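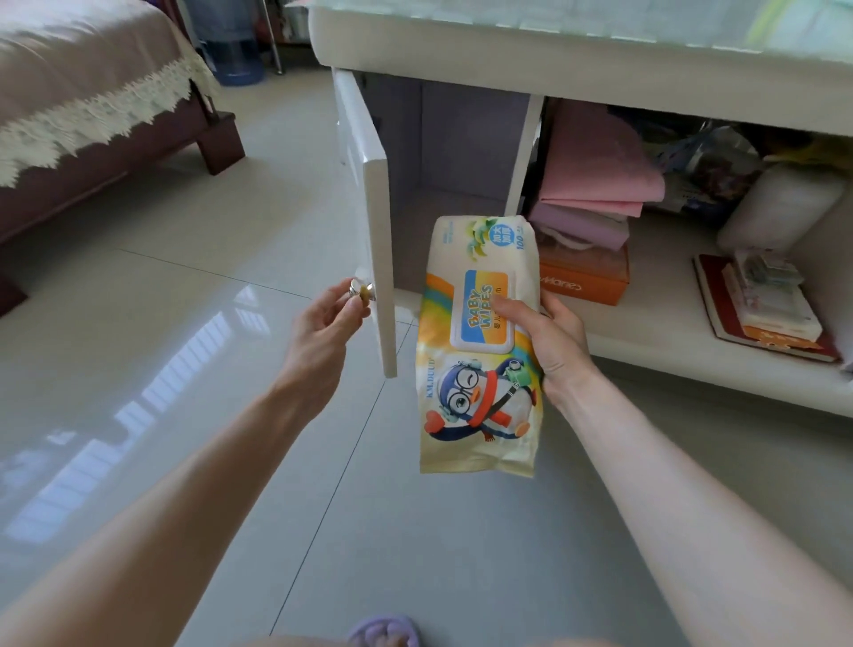
Brenwood bets on household chores to train its robot, but the sums are thin

Wed 9 April

Brenwood says it has gathered 3,605 clips of people doing ordinary housework, and that they will be enough to teach a home robot to tidy a bedroom it has never been in. The company has not yet shown the robot doing so.

The clips are filmed from head height by people working in their own homes. They put things in cupboards, fold bedding and clear shelves, using both hands and following a short written prompt. One typical job has the person hold a cabinet door open by its knob with the left hand while the right brings a pack of baby wipes up to an empty compartment. It is the sort of thing most adults do without a thought, and machines still make a mess of it.

Sugeng Wuisan, who runs the collection program, said the firm wanted real rooms with real clutter in them.

"A lab cabinet has nothing in it," he said. "A home cabinet has cloths, boxes, books and a bag of something. The model needs to see that."

Fair enough. But seeing is only part of the job. The recordings carry no measure of how hard the hand squeezes or how much the door pushes back, and a soft pack behaves very differently from a box. Asked how the model would learn grip from video alone, Wuisan said a second stage of training on the robot itself would "close most of the gap." He did not say how long that stage would last or what it would cost.

Then there is the matter of who checks the footage. Brenwood pays contributors per accepted clip, and each one is labeled by Wiltia, a contractor that splits the action into steps such as "open door" and "place item." Two labelers look at every clip. Where they disagree, a third decides. The company would not release the rate of disagreement, a figure that anyone buying the data would surely want to see first.

Yusri Pillai, who tested an earlier batch for the appliance maker Šindelář, was not won over. Her team trained a small model on 3,000 of the clips and found it did well on doors that opened to the left and badly on most others.

"It had learned the homes it was shown," Pillai said. "Change the handle, or put the bed on the other side, and it was guessing. More clips may fix that. I would like to see the test before I hear the promise."

Wuisan said the newer clips cover a wider range of furniture — drawers, sliding doors and open shelves among them — and that the earlier batch was never meant to stand alone.

A trial in three furnished apartments at Eledholm is planned for June. Brenwood has said reporters may attend, but it will choose the tasks itself, and it has not agreed to publish the failed attempts.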